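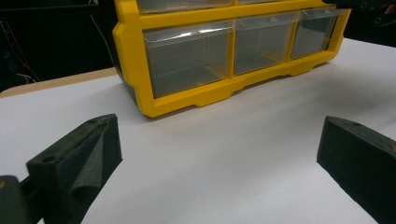 Figure 1. Yellow organizer with clear pull-out drawers, on a white tabletop.

Steltura Small-Parts Inventory – Setup Guide
Section 4: Assigning Locations and Loading Opening Stock

Reading time: 5 minutes

This section covers the creation of storage locations, the numbering of drawers, and the entry of opening quantities. Complete Section 3 (User Accounts and Permissions) first. An account with the Stock Editor role is required for all steps except 4.4, which requires the Supervisor role.

4.1 Before you start

Decide on a location code format and write it down. Steltura accepts codes of up to 17 characters, made up of letters, digits and hyphens. Spaces are converted to hyphens on save. Codes are not case sensitive, so A-04-b and A-04-B are treated as the same location.

The recommended format is room, unit, row, drawer. For example, W-02-1-3 is the workshop, unit 2, bottom row, third drawer from the left. Rows are numbered from the bottom up so that a unit can be stacked on top of another later without renumbering the first one.

Note: Room codes cannot be changed after stock has been assigned to them. Unit, row and drawer codes can be changed at any time.

4.2 Creating locations

1. Open Stores > Locations and select New Unit.
2. Enter the room code and the unit number.
3. Enter the number of rows, then the number of drawers in each row. Rows may have different numbers of drawers.
4. Select Generate. The location list appears in draft form.
5. Check the draft against the unit itself. Delete any location that will not be used, such as a drawer reserved for spare labels.
6. Select Commit.

If the draft shows a duplicate code, the line is marked in red and Commit stays unavailable. Change the unit number or remove the duplicate line.

Note: The Jerum edition holds a maximum of 3,243 locations. The count includes inactive locations. To free up space, archive them under Stores > Maintenance.

4.3 Labeling

1. Select the committed unit and choose Print Labels.
2. Choose a layout. Layout A prints the code only. Layout B prints the code and the first line of the part description.
3. Print one test sheet on plain paper and hold it against the label stock to check alignment.
4. Print the full set.
5. Wipe the drawer fronts with a dry cloth and apply the labels in code order, starting at the lower left.

On clear drawers, place the label at the bottom edge of the front face. The contents stay readable above it. Frames and dividers should not carry drawer labels. A label on the frame remains in place when drawers are swapped, and the record will then be wrong with no visible sign of it.

Caution: Do not reuse labels from a deleted unit. The printed barcode contains an internal number that is not shown in the text, and scanning an old label returns error 916 (Location Retired).

4.4 Loading opening quantities

Opening quantities can be typed in or imported from a file. Import is recommended for more than one unit.

1. Open Stores > Opening Stock and select Download Template.
2. Fill in one line per drawer. The columns Location, Part Number and Quantity are required. Leave Unit Cost blank if it is not known.
3. Save the file as comma-separated text.
4. Select Import and choose the file.
5. Review the exception report. Lines with an unknown part number are held and the rest are accepted.
6. Correct the held lines on screen, or fix the file and import it again. Accepted lines are skipped on the second import.
7. Select Post Opening Stock.

Caution: Posting cannot be reversed. After posting, quantities can only be changed by a stock adjustment, which is recorded under the name of the user who made it.

A single file may contain up to 2,111 lines. Larger files are rejected in full – split them by room before importing.

4.5 Mixed drawers

A drawer may hold more than one part number if Allow Mixed is turned on for that location. Picking lists then show the location with an asterisk. Mixed drawers are left out of the Sarmiento weigh-count feature and must be counted by hand.

4.6 Checking the setup

1. Scan any drawer label. The screen should show the location code, part number and quantity.
2. Issue one item and confirm that the quantity drops by one.
3. Return the item using Undo Last Issue.

If scanning returns a blank screen, see Section 9, Scanner Pairing.

Section maintained by Leonora Barredo. Last revised in October.

Related items
Section 3: User Accounts and Permissions
Section 5: Reorder Levels and Supplier Records
Section 9: Scanner Pairing
Importing part lists from Grellier
Archiving inactive locations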